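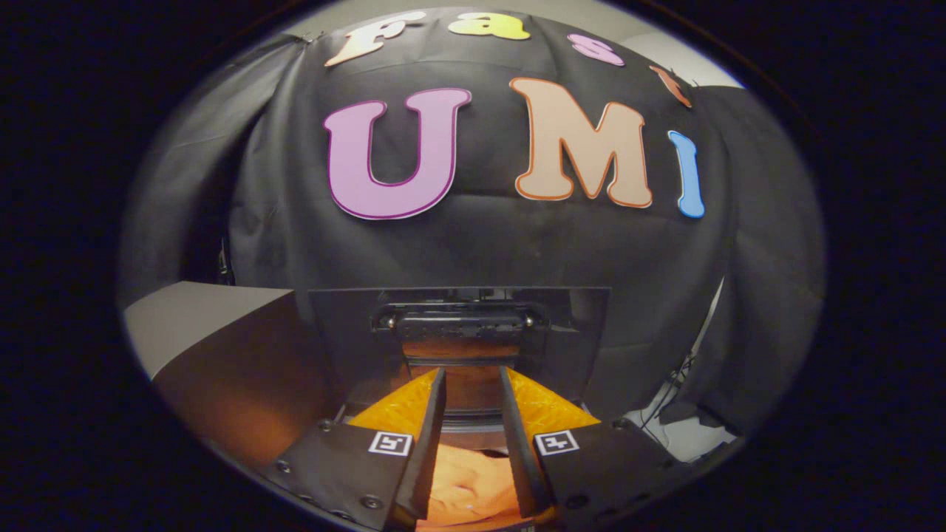

Photo: Ileana Radu

Ticket 2365 — Cut list export drops edging on mirrored panels
Product: Plastness (cabinet and joinery drawing)
Opened by: Shireen Magagula
Status: Solved, with one bit left over (see the end)

Hello all. I'm keeping this as a running log and adding to it as I go, so apologies if it wanders. I do the drawing at a small joinery shop and we've been on Plastness for a good while now, mostly kitchens and fitted wardrobes, and until this month the cut list has never given me any grief.

What's going wrong: I draw a left-hand base unit, put edging on the front edge of the side panel, then mirror the whole unit to make the right-hand one. On screen it all looks perfect. The edging is there, it's the right colour, I can click on it and it tells me what it is. But when I export the cut list the mirrored side comes out with no edging at all. The original is fine!

I only spotted it when Njoroge came up from the saw with a stack of panels and asked why half of them were bare. Fair question. That was a run of wardrobes with 123 panels, so we had a rather long afternoon with the edge bander.

Things I tried first, before bothering anyone:

Closed and reopened the drawing. No change.

Exported to a plain spreadsheet file instead of the saw format. Same gaps in the same rows, so it isn't the saw format's fault.

Deleted the mirrored unit and mirrored it again from scratch. Same.

Drew the right-hand unit by hand, no mirroring. Edging comes through properly! So it's definitely to do with the mirror command.

Tried it on a much older job (a utility room from May). That one exports perfectly, mirrored units and all, which threw me completely.

Update, 11.20

Anel Van Wyk from support has replied, thanks Anel. She asked for the drawing, the export file and which edging library I'm using. The library is Gukska, the one with the thin ABS tapes in it. She also asked whether the old job used the same one, and no, it didn't — back then we were still on our own home-made list. So that's a clue, maybe.

She had me open the part properties on the mirrored panel and look under the edges tab. On the original panel, edge 1 says front and has the tape code next to it. On the mirrored one, edge 1 is blank and edge 3 has the tape code. So the program has moved the tape to the other side, quite sensibly, but the export is still looking for it on edge 1. I'd never opened that tab in my life.

Update, 14.05

Anel suggested turning off "lock edge order" in the library settings. Found it under Libraries, then Gukska, then Advanced. It was ticked. I unticked it, saved, exported again and... nothing. Still bare. I'll admit I had a biscuit at this point.

Then Annatjie Swanepoel joined in on the thread (she runs Plastness at another shop and had something similar with drawer fronts) and said the setting only applies to parts placed after you change it. Anything already in the drawing keeps the old behaviour until you refresh it. You have to select everything, right click, and pick "Reload from library". It isn't on the ribbon anywhere that I can find.

Did that. The drawing sat there thinking for a bit, the little wheel going round, and I was sure it had frozen. It hadn't. Exported again and every mirrored panel now has its edging. Hooray! Thank you Annatjie, that was the missing piece.

Update, 16.40

Spoke too soon, slightly. Reloading from the library put the drilling back to the standard pattern on any panel where I'd changed it by hand. On this job that was seven panels, all of them round a boiler, so I've redone those and it didn't take long. But on a big job you'd want to know beforehand. My advice to anyone finding this ticket: save a copy of the drawing first, then reload, then compare the two before you send anything down to the saw.

For anyone who just wants the steps:

1. Save a copy of the drawing.
2. Libraries, Gukska, Advanced, untick "lock edge order", save.
3. Back in the drawing, select all, right click, Reload from library.
4. Check any panels with your own drilling and put it back where needed.
5. Export the cut list and look at the edging columns on a mirrored part.

Reply from Anel Van Wyk, support

Thanks for the clear notes, Shireen. I can repeat the fault here with a brand new drawing, so I've passed it on to the developers. The export ought to follow the tape whichever edge it's on, lock or no lock. The drilling being reset on reload is a separate matter and I've opened a second ticket for it. I'll link the two together and you'll get an email when either one changes.

Reply from Shireen Magagula

Lovely, thank you. Happy for this one to be marked as solved — please leave the drilling one open, we've got another wardrobe job coming up and I'd like to mirror most of it.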